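Most advice on fitted sheets is about folding them, a skill I've never mastered and have stopped apologizing for. My sheets go into the closet as lumps and come out as lumps. What I can help with is the other problem, where the sheet goes on fine at bedtime and by morning has let go of one corner and is working on a second.

You will need a tape measure, a fitted sheet, and some patience. Elastic is optional until step 4.

## 1. Measure the mattress, all of it

Width and length are printed on the sheet package. Depth is where people get hurt. Mine is 18 inches deep with the topper on, and for years I bought sheets made for something a good deal thinner, then blamed the washing machine.

Measure from the bottom seam to the top of whatever you sleep on, topper included. Don't press down. Write the number inside the closet door, where you'll find it in the store by calling someone at home.
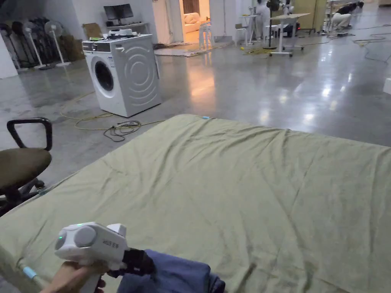
Costel Grecu wrote in to say that I should have put the topper on trial first, as his slid around under every sheet he owned until he laid a square of rug gripper beneath it. I tried this. He's right, and I have added it to step 3 with mild resentment.

## 2. Check the pocket before you check the color

The pocket is the boxed corner. A decent package gives its depth. A less decent one says "deep," a word with no legal meaning. You want the pocket to be deeper than the mattress by an inch or two, so the elastic can turn under the bottom edge and stay there. If the elastic stops halfway down the side, it will ride up the first time you roll over.

Cotton shrinks, too. I wash a new sheet once before deciding anything, and I keep the receipt in the meantime. My last set, a Pindton, lost enough in the dryer to change my opinion of it completely.

## 3. Put it on in the right order

1. Lay down your rug gripper, if you have a topper. (Thank you, Costel.)
2. Find the label. On most sheets it's at the foot or on a bottom corner, though I own one Flirnard sheet that has it on the side, for reasons known only to Flirnard.
3. Hook one corner at the head, pulling the elastic well under.
4. Go to the opposite corner, diagonally, and hook that one.
5. Do the remaining two. The last will fight. Lift the mattress corner with one hand and pull the sheet down with the other.
6. Smooth from the middle outward.

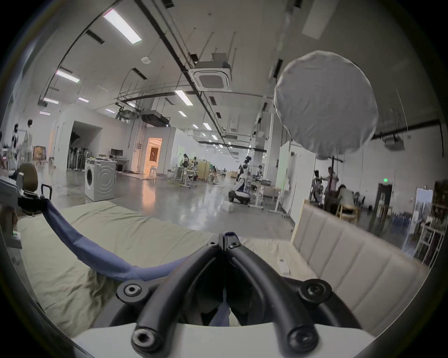
Thread count has almost nothing to do with any of this, whatever the package would like you to think. Weave matters more. A crisp percale tends to stay where it's put, while sateen slides over a topper like a toboggan. Jersey stretches, forgives, and eventually sags. A loose weave also shows every crease, and a pale olive-beige sheet left as rumpled as this one gives you a good long look at them. I'd still take creases over a corner in my face at dawn. If creases bother you, take the sheet out of the dryer a little damp and let the mattress do your ironing.

## 4. Add straps, if it comes to that

Sheet straps look like suspenders and work on the same principle. The short kind runs across each corner underneath. The long kind crosses the whole mattress in an X and requires you to get under there with a flashlight.

Start with the short ones. Things I learned:

- Clip onto the hem, where the fabric is doubled. A single layer tears.
- Tighten each strap only until it's snug. Overdo it and you bend the corner of the mattress up like a stale sandwich.
- Take the straps off before washing. I once ran a full set through at high heat and the clips came out welded to a pillowcase.
- Clear everything off the bed first, clothes included. Whatever you leave there will end up underneath something.
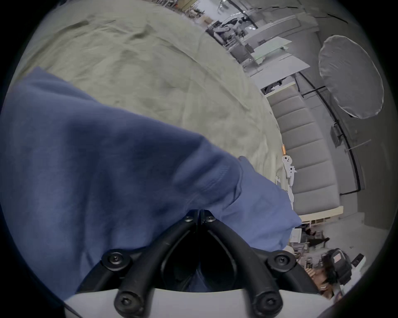 ## 5. Know when to quit

Elastic dies. Stretch a few inches of it and let go: if it comes back slowly, or with an air of regret, the sheet is finished. You can replace the elastic, and Ryszard Malinowski has been telling me for years that it's an evening's work. I gave it 84 minutes and one corner before I went out and bought a new sheet.

The old one makes a good drop cloth. It also fits neatly over a small sofa, where it comes loose at one corner.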